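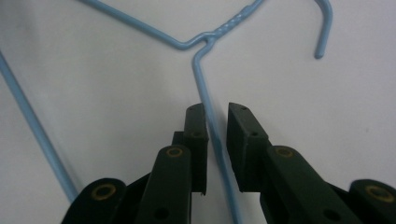

Fingers either side of the wire, pads not yet touching.

4. Good practice for thin wire items

Coated wire hangers are a brilliant first task for the Joltutari hand-held gripper, and a few house rules make every recording worth keeping!

4.1 Lay one hanger flat on a plain white surface.
4.2 Open the fingers and lower them so that a straight stretch of wire sits in the gap. Keep away from the twisted neck.
4.3 Hold still, then close slowly until both pads meet the wire.

Caution: never squeeze hard to rescue a poor approach. Open up, lift away and start again.

4.4 Now try the long lower bar. It's a lovely straight target, and you can come at it from a slant.

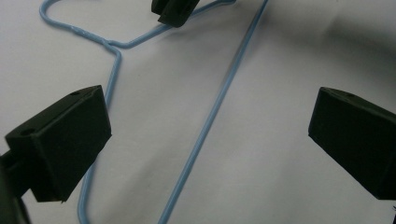

4.5 Log each attempt, misses included, under task code 1842. Stop at 100 attempts and check the pivots for play.

Note: Letlow users should enter code 122 instead.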